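A fila do câmbio

Quatro da manhã e a fila já dobrava a esquina do Banco Dinsa. Felista Kombo chegou com o caderno debaixo do braço, sem café, sem meia. Frio. Dezembro em Coltora é assim, de noite gela, ao meio-dia derrete.

— Que número?

— Vinte e seis — disse o homem da frente, e escreveu na mão dela com caneta azul. Vinte e seis era bom. Vinte e seis dava pra chegar no guichê antes do almoço, se o guichê abrisse.

O governo tinha fechado o câmbio na véspera, pelo rádio, depois da novela. Voz de locutor cansado. Cada cidadão podia trocar 100 dinsares por semana, com carimbo, com motivo justificado. Motivo justificado! Felista tinha um: a matrícula da filha em Lolirholm, do outro lado da fronteira, paga em moeda de lá. 3600. Fez a conta no ônibus, fez de novo na fila. Não fechava de jeito nenhum. A 100 por semana a menina se formava avó.

— Dizem que o ministro caiu — falou uma mulher atrás.

— Qual?

— O da Fazenda. O Lumenta.

— Rohani Lumenta não cai. Rohani Lumenta muda de sala.

Risada curta, de gente com frio. Um soldado passou olhando os sapatos de todo mundo. Ninguém riu mais.

Às seis o rádio do vendedor de pão disse que o porto continuava parado. Seis semanas. Os estivadores não voltavam, os petroleiros não voltavam, os professores iam e vinham conforme o bairro. O pão tinha dobrado desde ontem. Felista comprou meio.

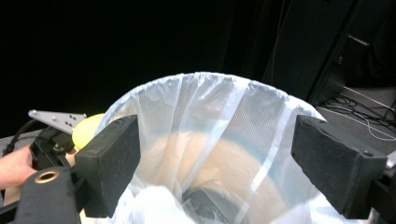
O homem do vinte e cinco se chamava Gebremedhin Alemneh e tinha sido gerente de banco. Daquele banco, aliás. Mandado embora em outubro por assinar a lista da greve. Agora fazia fila na porta dele, de gravata.

— A senhora tem parente no exterior?

— Uma filha.

— Então escute. Não diga matrícula. Diga remédio. Matrícula vai pra gaveta da Puspita Saragih, e da gaveta da Puspita não sai nada.

— Mas eu trouxe os papéis da matrícula.

— Guarde.

Ela guardou. Depois tirou de novo, olhou o selo da escola, dobrou em quatro. Mentir pro banco. A mãe dela nunca tinha entrado num banco, guardava o dinheiro na lata de farinha e perdeu tudo igual, na outra desvalorização, a dos zeros. Cortaram três zeros numa quinzena. A mãe foi à feira com a lata inteira e voltou com cebola.

Oito horas. A porta abriu um palmo. Uma mão colou um papel no vidro e a porta fechou.

Empurra-empurra. Quem estava na frente leu alto, os de trás mandavam ler mais alto.

"Por determinação do Ministério, as operações ficam suspensas até a publicação da nova tabela."

— Que tabela?

— A nova.

— E a velha?

Alguém jogou um pão no vidro. Um pão, com o pão naquele preço. O soldado virou o rosto pra rua, fez que não viu, tinha uns dezenove anos e provavelmente uma mãe em alguma fila também.

Gebremedhin afrouxou a gravata. Disse baixinho que conhecia uma pessoa, atrás do mercado de Diltura, uma tal Tsehay Gidey, que comprava e vendia. Pagava mal mas pagava hoje.

— Quanto mal?

Ele disse. Felista achou que tinha ouvido errado e pediu que repetise. Ele repetiu. Era quase o dobro do oficial, o dobro contra ela, claro.

— Amanhã é pior — ele disse.

— O senhor falava assim com os clientes?

— Não. Com os clientes eu dizia que amanhã ia melhorar.

Ela olhou o número na mão, já meio borrado de suor ou de sereno. Pensou na filha, que tinha ligado no domingo passado do telefone da escola, dois minutos, perguntando se era verdade aquilo do porto. É nada, filha, é coisa de jornal. Estuda.

A fila não se desfez. Isso é que era esquisito. Leram o papel, xingaram, sentaram no meio-fio, cada um no seu lugar, guardando a vez pra uma porta fechada. A mulher de trás abriu uma garrafa térmica. Um menino começou a vender números. O sete estava caro.

— Fica com o meu — Felista disse pra mulher da garrafa.

— O vinte e seis? Tá louca?

— Fica. Me dá um gole.

Bebeu em pé. Café ralo, doce demais, bom. Escreveu o número na mão da outra com a caneta azul, devolveu a caneta pro homem, apertou o caderno no casaco.

— Diltura é que ônibus?

— Não tem ônibus, tá em greve desde as sete — disse Gebremedhin. — Vamos a pé. Eu mostro o caminho.

E foram, ele na frente, desviando das poças, ela atrás fazendo a conta outra vez.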